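Pultinlow finishes first round of gripper trials on towels and table linen

January - The laundry automation group at Pultinlow has finished the first round of its gripper comparison and has published the results to its partners. The round looked at how well three kinds of fingers handle folded cloth, and whether a camera mounted at the wrist gives the controller enough to work with when the cloth is a single color.

The work was paid for by Sadus, a linen service company that supplies hotels and sports centers. Sadus already has machines that wash, dry and press flat goods. Moving folded items from a table to a cart or shelf is still done by hand at all of its sites, and the company wanted to know if a standard two-finger gripper could take over part of that job before it looked at anything built to order.

Margarida Tavares, who leads the group, said the question sounded smaller than it was. "A folded towel is thick, it is soft and it has an open side and a closed side. If you pick it up from the open side it comes apart in the air. We wanted to know which fingers forgive a bad approach and which ones don't."

What was compared

Three finger sets were used. The first was the flat metal pair that the group has had for years and uses for boxes and blocks. The second was a pair of longer, softer fingers cast in the Pultinlow workshop. The third was a set supplied by Quispe, a small maker of gripper parts, with a thin lower edge meant to slide in under the bottom layer.

All three sets were run on the same arm, with the same gripper body and the same controller settings. Speed was kept low throughout. The closing force was set once for each finger set and then left alone, so that the comparison would not turn into a contest over tuning. The group says this probably cost the cast fingers a few successful picks, as they need more force than the metal ones to hold a heavy item.

The full round came to 3,000 picks. Each pick began with a folded item on the table and ended when the item had been lifted, moved sideways and set down again. A pick was counted as good if the item was still folded after it was set down. Items that opened by one layer or more were counted as failed, even if the gripper never lost hold of them.

The test items were bath towels, hand towels and cloth napkins, all of them taken from normal Sadus stock and washed before use. New towels were left out. According to the report they are stiffer than washed ones and hold their fold too well to tell the finger sets apart.

Approach from above

Most of the picks were made from above, with the fingers open wide and lowered on both sides of one part of the stack. It is the simplest motion to program and needs the least free room on the table. It also depends heavily on height. When the fingers stop too high they take only the upper layers, and the lower ones slide out or stay behind. When they go too low they press on the table and the arm stops with a contact error.

To deal with this the group added a short touch step. The arm comes down slowly until it registers a light contact, backs off a little and then makes its final move. The step adds time to each pick, but contact errors dropped from 116 in the first 1,000 picks to 13 in the last 1,000, and it has been kept for all further work.
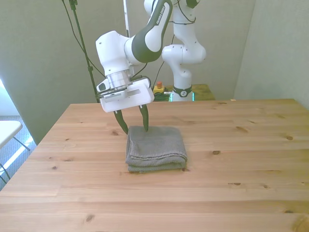 Results by finger set

The Quispe fingers did best on bath towels and on anything with a thick folded edge. The thin lower edge got under the stack in most cases without pushing it along the table. They did less well on napkins, where the edge tended to catch the top layer and drag it.

The cast fingers were the most even of the three. They were never the best on any one item, but they had no item on which they failed badly, and they left the fewest marks and pulled threads. Their weak point is wear. The group changed them twice during the round, both times after the tips had started to split.

The flat metal pair came last on towels, as expected. On napkins they were as good as the cast fingers, which the report puts down to the low weight of the items. Tavares said the metal pair would stay in the trials as a reference. "Everyone has a set like that in a drawer. If we leave it out, the other numbers are hard to read."

Wrist camera and fixed camera

The second part of the work dealt with cameras. One set of runs used only the camera at the wrist, one used only a fixed camera looking at the table, and one used both.

The wrist camera alone was good enough to find the edge of a towel once the arm was close. From farther away it often took a fold line for an outer edge, most of all on towels in one plain color. The fixed camera had the opposite trouble - it placed the whole stack correctly nearly every time but could not tell the controller which side was the closed one.

Using both gave the best results, with the fixed camera setting the first position and the wrist camera correcting it on the way down. The gain was clear on towels and small on napkins. The report notes that the two cameras have to be calibrated to each other again whenever the fingers are changed or the wrist mount is loosened, and that skipping this step ruined most of one morning's data. Those runs were thrown out and done over.

Changing daylight also made a difference. Runs done late in the afternoon showed more errors in edge finding than runs done at noon, and the group has since fixed the exposure of both cameras instead of leaving it on automatic. Blinds have been ordered but had not arrived when the round ended.

Controller

A planned comparison of two controllers was cut short. The group had meant to run every finger set with its own controller software and again with a package from Ledurthorpe, which uses the measured force at the arm's joints to adjust the grip during the lift. The Ledurthorpe package was installed late and could only be tried with the cast fingers.

What data there is points to fewer dropped bath towels, with little change for the lighter items. Tavares called the result promising but too thin to publish as a figure. A full set of runs is planned for the second round.

What comes next

Sadus has agreed to pay for a second round, which will start once the new cast fingers are ready. They will be made from a tougher material and will have a thin lower edge like that of the Quispe set, with the maker's agreement. Fitted sheets were on the first list of items for this round but have been taken off again, as the group does not think a two-finger gripper can pick them up folded with any reliability.

The second round will also look at stacks of several towels, the way they come off the folding machines at Sadus sites. In the first round every item was picked on its own. Sadus has said that a system that can only handle single items would be of limited use on its lines, where stacks are moved from table to cart many times an hour.

No decision has been made about a test at a working laundry. The company would first need a figure for how long a finger set lasts in daily use, and the first round was not set up to measure that. The group will log wear from the start this time, with the fingers weighed and photographed at set points.

The report on the first round, with the pick records and the drawings for the cast fingers, can be requested from the Pultinlow office. The drawings may be used freely for teaching. Firms that want to make and sell fingers based on them are asked to get in touch first. Owners of other finger sets who would like them included in the second round can send a pair with mounting details, and fingers will be returned after the runs are complete.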